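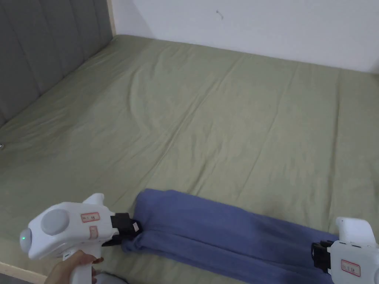
Hand-held grippers for recording household tasks: a review of the Prostetti pair

Project report, second-year option in Applied Robotics, Sadton

1. Purpose

The department wants to teach a robot arm to handle laundry. To do that it needs recordings of people doing the same job with the same kind of fingers the arm has. There are two ways of getting them: build the recording tools ourselves or buy a kit. My project was to try one kit, the Prostetti pair, and say whether it suits a student group with one term and a small budget.

The kit was compared on paper with a set from Dasport. I did not have the Dasport set to try, so anything said about it comes from its data sheet.

2. What is in the kit

The Prostetti pair is two hand-held grippers with a white plastic body and black jaws. Each is held by an upright handle and the jaws are worked with a trigger. There is a camera on each gripper, and the kit is sold with a head camera, a charger and a licence for Bakilana, the program that lines up the recordings and cuts them into separate attempts.

The printed manual is short and mostly deals with charging. The useful instructions are inside Bakilana, under Help, and I would tell the next group to read those first.

3. Method

I chose towel folding on a bed. A bed is softer than a bench and the cloth slides on it differently, and the department already has plenty of bench recordings. The towel was blue and the fitted sheet under it was green, so the edges of the cloth were easy to find when checking the recordings later.

Each attempt began with the towel open on the bed and ended with it folded into a strip and laid flat. I stopped and restarted the recording between attempts. In all I made 431 attempts, which was over twice the 200 set as the minimum in the project plan.

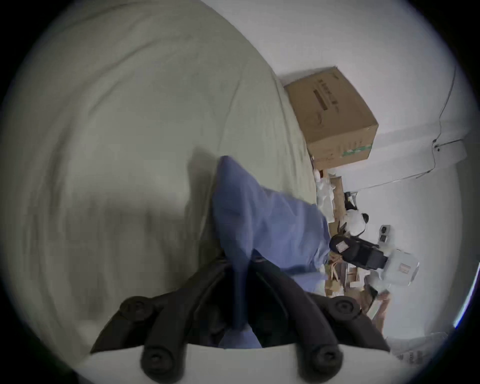

Thick cloth was the harder part of the work. A plush towel bunches when it is pinched, and if too much of it goes between the jaws the trigger has to be held down hard for the whole lift. I got better results by taking a small amount near the corner and raising it slowly. Thin cloth, which I tried briefly at the end with a pillowcase, needed much less force but slipped more often.

4. Results

Bakilana accepted most of the attempts. The rejected ones fell into two groups. In the first, the two grippers had lost time with each other, and the program could not match them. Restarting both grippers together cured this. In the second, I had turned my head away from the towel before the fold was finished.

Battery life was enough for a morning. By the afternoon one gripper was usually ready for charging before the other, and as they can only be used as a pair, work stopped until it was done.

The grip was comfortable at first. After 4 hours with short breaks my thumb was sore, and I began to rush. I would plan shorter sessions and share them between two people. The handle comes in one size and there is no strap.

The cost to us was 600 pounds for a term's hire, including the Bakilana licence. The Dasport set is cheaper to hire but has no software with it, and the files would have to be lined up by hand or with our own code.

5. Discussion

For a group that wants recordings quickly, the Prostetti pair does the job. I was making usable recordings on the first day, and the software saved a lot of sorting. The weak points are the batteries and the fixed handle.

A group that is mainly interested in building hardware would learn little from it, as the bodies are sealed and the warranty does not allow them to be opened.

I did not test the recordings on the arm itself. That belongs to the follow-on project, which starts in October and will use the same files.

6. Recommendations

Hire the kit for a second term, with a spare battery for each gripper if the supplier will include them.

Keep a written log beside the bed with the attempt number and anything that went wrong. I started mine late and had to watch the early recordings again to fill it in.

Ask Prostetti for a smaller handle before signing.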